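Rendre les consignes aux mairies

Depuis que le syndicat intercommunal a confié la collecte du verre à Vanhove, on nous demande de rapporter nos bocaux et nos bouteilles dans un point unique, à l'entrée de la zone commerciale. La décision a été votée en novembre, sans grand débat. Je pense que c'est une erreur, et qu'il est encore temps de revenir dessus.

L'ancien système n'avait rien d'admirable. Chaque commune possédait deux ou trois colonnes, souvent pleines le dimanche soir ou après les fêtes, et les riverains se plaignaient du bruit. Mais on y allait à pied. Dans mon village, il fallait compter 200 mètres depuis la place. Il faut maintenant prendre la voiture et parcourir 7 kilomètres pour déposer un sac de bouteilles, puis autant pour rentrer.

Les défenseurs du point unique avancent deux arguments. Le premier est financier : un seul camion, une seule tournée, un seul contrat. Je ne conteste pas l'économie. Je remarque simplement qu'elle est calculée du côté du syndicat et que personne n'a chiffré l'essence, le temps et l'usure des voitures des habitants. Une dépense qui passe du budget public à celui des ménages reste une dépense.

Le second argument est celui de la consigne. Le point de collecte reprend les bouteilles réemployables et délivre un bon d'achat. L'idée est bonne, et je souhaite qu'elle réussisse. Or le bon n'est valable que dans les magasins de la zone. Une personne âgée qui fait ses courses à l'épicerie du bourg n'en tire rien. Kwabena Yakubu, qui tient cette épicerie, avait proposé de reprendre lui-même les bouteilles contre une petite indemnité. Il attend toujours la réponse à son courrier.
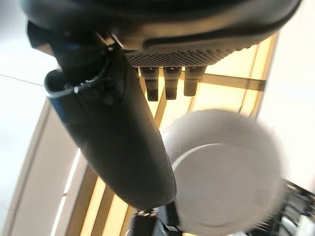 On m'objecte que les habitudes changent et que les gens finiront par grouper leurs trajets. Certains le font déjà. D'autres ont pris une habitude différente : ils jettent le verre avec les ordures ménagères. Il suffit de soulever un sac le matin du ramassage pour l'entendre. Je ne leur donne pas raison, mais un service public doit aussi être jugé sur ce qu'il rend facile.

Je propose donc trois choses modestes. Qu'on réinstalle une colonne par commune de plus de 300 habitants, et une colonne partagée pour les autres. Que les commerces qui le souhaitent puissent reprendre les bouteilles consignées, avec un passage de camion tous les quinze jours. Que le bon soit remplacé par une somme d'argent, même faible, utilisable partout.

Le contrat prévoit une clause de révision à la fin de la première année. Les conseillers municipaux peuvent demander qu'elle soit appliquée, à condition de l'inscrire à l'ordre du jour avant l'été. J'ai écrit au mien, et j'invite les lecteurs des communes voisines à écrire aux leurs.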